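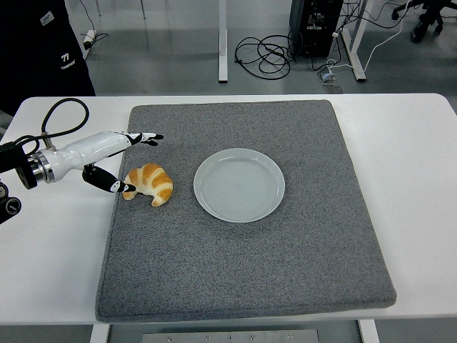 Breakfast club opens its tables at Pumemgate Hall

A weekly breakfast club has opened at Pumemgate Hall, with pastries from the Huseck bakery and tea and coffee at the counter. The first session was held on March 1, 2023, and the club will run every week until the summer break.

Doors open at 8.30am and food is served until 10.30am. A croissant and a hot drink cost £2. Children under 5 eat free with an adult. No booking is needed, but groups of more than six are asked to ring the hall office the day before so that enough pastries can be ordered.

The club has been set up by Wycliffe Mwakalinga, who ran the café at the Were Street library until it closed for building work in February. He said several of his old regulars had asked where they could go in the mornings.

"People wanted a proper plate and somewhere to sit down," he said. "A paper bag on a bench is no good in this weather."

The tables are white, and thick grey felt mats with rounded corners go on top. Mr Mwakalinga said he chose felt after the noise of crockery on bare tabletops became a regular complaint at the library café. The plates are plain, pale ceramic with a raised rim.

The hall received a grant of £4,000 from the Cloltivine Fund towards the cost of the club. Most of it has gone on a new dishwasher and on repairs to the serving hatch, which had been stuck shut for two winters. What is left will pay for plates, mats and the first few months of bakery orders.

Croissants are the only pastry on the menu for now. Huseck delivers them at 7.45am, and any left over at the end of the morning are sold at half price from the hatch. Almond croissants and a plain bread roll may be added after Easter if there is enough demand.
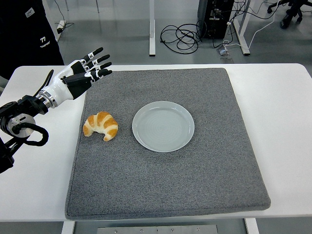 Getting there

Pumemgate Hall is at the top of Were Street, opposite the post office. The car park has 20 spaces and is free until noon. There is a ramp at the side entrance, and the side door will be kept unlocked while the club is open.

Anyone with a food allergy should speak to the staff at the counter before ordering. Ingredient lists from the bakery are kept beside the till. Payment is by cash or card.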